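Workroom assistant wanted – cloths and linens, Flotham

Wanico Linen & Cloth, Flotham
Part time, 17 hours a week, permanent after trial
Posted 2026-07-01

We need another pair of hands in the folding room, soon as possible really. Last person moved away in February and we've been covering it between us ever since, which can't go on. Small firm, busy, friendly enough. We supply and look after cleaning cloths, napkins and tea towels for cafes, two care homes and the Castaño restaurants.

What the job is

Sorting, checking, folding, counting into packs, labelling, getting packs onto the right shelf for the driver. Some mending if you can sew, not a problem if you can't. Bit of sweeping up at the end of the shift like everyone else.

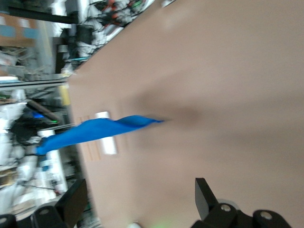
Folding is most of the day so please be sure you don't mind it. Each cloth gets opened out, smoothed, checked both sides for holes and marks, then folded to the size on the customer's card. They hardly ever come to you flat. Expect a lot like the blue one, twisted up into a long thin strip with the end hanging over the edge of the table. Shake it, find two corners, lay it square and off you go. You'll be slow the first week, everybody is, we don't time people untill they've settled in.

Colours matter. Blue cloths, green cloths and whites never share a pack, the care homes are very strict on this and so are we. If you're colour blind do still get in touch, there is other work on the labelling side and we can sort something out.

Who we're after

Someone steady and tidy. Careful with small print on labels. OK standing for a good part of the shift – stools are availble but most people end up on their feet. Able to lift a full pack from floor to table. No experience needed, no CV needed either. Over 18s only for insurance.

Handy but not essential: laundry, hotel or shop stockroom work, basic sewing, having used the Imeck stock sheets before (we'll show you if not, takes a morning).

Hours and pay

Mornings mostly, start 8.30. One late finish a fortnight when the big restaurant order goes out. Pay is above minimum wage and goes up once the trial is done – ask us for the current rate. Paid breaks. Holiday pro rata. Overalls provided, bring your own flat shoes. Parking at the back is tight, the 13 bus stops nearly outside.

How to apply

Ring the workroom or drop a note in at the front counter, Flotham. Tell us which mornings you can do, when you could start and anything you've done that's a bit like this. A few lines is plenty. We'll ask you in for a paid trial morning, folding and packing alongside the rest of us, and let you know either way by the end of that week.

Will close this as soon as we've found someone so don't hang about. No agencies please.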